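I want to write a longer thread tonight about one question I get every week: can the machines do our small chores yet? Please be patient with my English, I will try to be exact.

First, who is asking. I work in a small repair shop for sewing machines and hand tools. We have many little drawers. Screws, springs, bobbins, washers, needles by size. My boss, Tia Haworth, asked me in November if we could one day give the sorting to a robot arm. I said I would read and try to answer her properly. I am still answering.

People imagine the difficult part is the thinking. To know which screw is which. I also believed this. But a camera with ordinary software can already tell an M3 screw from an M4 screw quite well if the light is good. I tested it at my bench on a Wednesday evening and it made fewer mistakes than I do after lunch.

The difficult part is the drawer.

Consider what your hand does when it opens a small plastic drawer. You put a fingertip behind the lip. You pull a little. If it sticks on one side, you feel this before you see it, and you push with the other finger to make it straight. With your second hand you hold the cabinet, or it will walk to you across the table. You do all this while you talk with a customer.

Now take away the feeling in the fingertips. Take away the second hand. Leave only two stiff fingers which can open and close. Try it yourself with kitchen tongs, it is very educational. I needed 14 tries to open one drawer and close it again without moving the cabinet. My nephew needed fewer, but he also broke the lip.

And the clear drawers are worse. Many depth cameras have trouble with transparent plastic. The light passes through, or it comes back from the wrong place, so the machine believes the front of the drawer is farther away than it is. Then it pushes where it should only touch. We chose clear drawers because a person can see what is inside. For the robot it is the opposite of help.

Somebody will now send me the video from Jikar, where the arm tidies a whole kitchen. I have watched it many times. Please look at the corner, where it says the speed of playing. Please look also at the drawers in this kitchen – they all have big handles, and they all run on metal rails. I do not say it is a false video. I say it is a kitchen which was kind to the robot.

The Gundora people are more modest and I like them for this. On their page they show the failures too. There is one clip where the arm closes a drawer on its own finger and waits there, very calm, until a person comes. I trust a company more after such a clip.

How do they teach these things? One way which I find interesting: a person holds the gripper in the hand, with a camera on it, and does the chore the normal way, again and again. The machine learns from these recordings. You do not need the expensive arm for this part. Hebden, where my cousin works, collected 300 recordings of only opening and closing drawers. She told me that after one day of this she dreamed of drawers.

I asked her for the result. She said: on the same cabinet, on the same table, it is good. On a cabinet of another make, it is not so good. If the drawer was left a little crooked by the last person, it depends. I wrote "it depends" in my notes and underlined it, it seems to me the most important words in the whole field.

In our shop every drawer was left a little crooked by the last person. The last person was usually me.

Now the money. I will not give prices because they change and somebody will correct me. But let us speak of time. I measured my own sorting for one week: 18 minutes per day. In a factory with three shifts, the same part in the same place, this calculation is very different and I think there the answer is already yes. Conden, across the road from us, has had an arm for packing for 2 years and they are happy with it. It never opens a drawer. The parts come to it in open trays.

This is perhaps the practical advice for a small shop. If you want help from a machine, first look at your furniture. Open bins, a heavy cabinet which does not slide, handles which two stiff fingers can catch. With these changes, the work becomes easier for the robot and, I must admit, easier for me also. I have already screwed one cabinet to the wall.

So what did I tell Tia? I told her: for finding the right screw, yes, now. For taking it from an open tray, yes, with some care. For opening the little drawer, taking one spring, and closing it again without spilling the neighbor drawer – not yet in a shop like ours. Ask me again next year. She said she will ask me again on Monday.

If you work with these grippers every day and I wrote something wrong, please correct me. I would like especially to know if somebody has good results with fingertips of soft rubber on smooth plastic. I read two opinions and they were completely against each other.

Last post of the thread, the opponent itself. Good night to all.
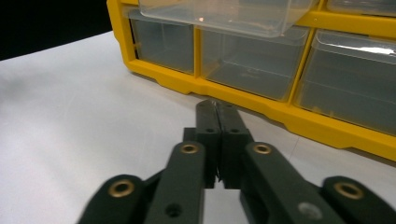 Two fingers, yellow organizer, clear drawers.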